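Kevberg Home Notes
Kitchen and Laundry

Getting tongs, graters and other awkward utensils clean

Posted September 17, 2018

Most kitchen tools come up fine in a sink of hot soapy water. The trouble is with the ones that have hinges, springs, rivets or rubber edges. Grease gets into the joints and stays there, and after a few months the tool feels sticky even when it looks clean.

Tongs

Open them as far as they will go before they go in the water. If they have a locking ring at the end, slide it out and back a few times while they are under. Leave them to soak for 20 minutes, then work an old toothbrush into the hinge from both sides. For silicone tips, make a paste of bicarb soda and a little water, rub it on with your fingers and rinse. Don't use steel wool on silicone or on nylon. It scratches the surface and the next lot of sauce will stain it worse than the last.

Dry tongs standing up in the cutlery drainer with the hinge at the top. A drop of food-grade mineral oil on the spring twice a year keeps them moving freely. Cooking oil goes gummy, so leave that in the pantry. 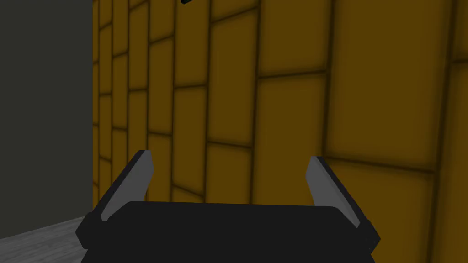 Box graters

Rinse straight after use, before the cheese sets. Cold water first for cheese, hot for anything else. If it has already dried on, rub half a lemon over the holes and leave it on the bench while you do the rest of the dishes. Brush in the direction the teeth point – you will lose fewer bristles and less skin.

Garlic presses

Fill the chamber with water and squeeze, then push the fibres back out with a toothpick. Some presses have a little plastic plate with pins for this. Ours went missing years ago and the toothpick does the job.

Wooden spoons

Never in the dishwasher. If the colour has gone grey and the grain feels furry, rub the spoon lightly with fine sandpaper, wipe off the dust, and give it a coat of mineral oil. Leave it overnight before using it. Spoons that smell of onion can be rubbed with salt and lemon juice first.

Rust spots

White vinegar on a folded paper towel, wrapped round the spot for an hour, will lift light rust from most stainless steel. Rinse well and dry with a tea towel. If the rust is back within the week the plating has gone, and the tool should be replaced.

Next in October: cleaning oven racks in the laundry tub.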